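4. Recording your first hand-held task

This section covers a first recording with the Wenitz two-hand gripper set. Complete Section 3 (mounting and cable check) before you start. You will need the two grippers, a clear tabletop and a stack of paper cups.

4.1 Prepare the table

1. Check that the tabletop is fixed to the frame and does not rock when you lean on it.
2. Stand the cups upside down in a single nested stack near the middle of the table. Leave space in front of the stack for both grippers.
3. Run each cable back along your forearm, then off the near edge of the table. Leave enough slack to reach the stack with your elbow bent.

CAUTION: Keep cables away from the finger joints. A cable caught between the fingers can be cut when the gripper closes.

4.2 Handle the cup

4. Take one gripper in each hand. Open and close both fully, three times, so the control box can set the zero point. The light on the box turns green.
5. Press Record.
6. Take one cup from the top of the stack and lower it to the area in front.
7. Turn the cup on its side. Bring one gripper to the base and the other to the open end.
8. Close slowly until both grippers hold the cup level.
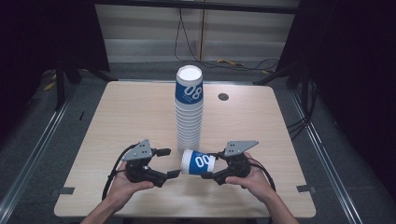 Figure 4-1. Cup held on its side between the left and right grippers, in front of the stack.

9. Hold still for 3 seconds, then set the cup down and open both grippers.
10. Press Stop. The control box saves the recording and shows its number.

Note: Paper cups crush easily. If the rim folds, replace the cup and record again. The Poron finger pads (sold separately) give a softer grip but add a little width to each finger.

Note: Move at a steady pace. Fast turns of the wrist can cause tracking gaps - the control box marks these in red on the timeline.

4.3 Storage and service

The control box holds 400 recordings. When it is full, the Record button has no effect until files are moved or deleted. To move files, connect the box to a computer and open the Transfer page (see Section 6).

Check the finger screws every 2,000 open-and-close cycles. Do not use thread glue on these screws. If a finger still feels loose after tightening, stop using the gripper and contact the Trildale service desk.

Wenitz Hand-Held Gripper Set - User Guide | Revised June 27, 2023 | Contact: Trildale service desk | © Wenitz | Back to top

Related sections
Section 3: Mounting and cable check
Section 5: Reviewing and trimming a recording
Section 6: Transferring files
Replacing the finger pads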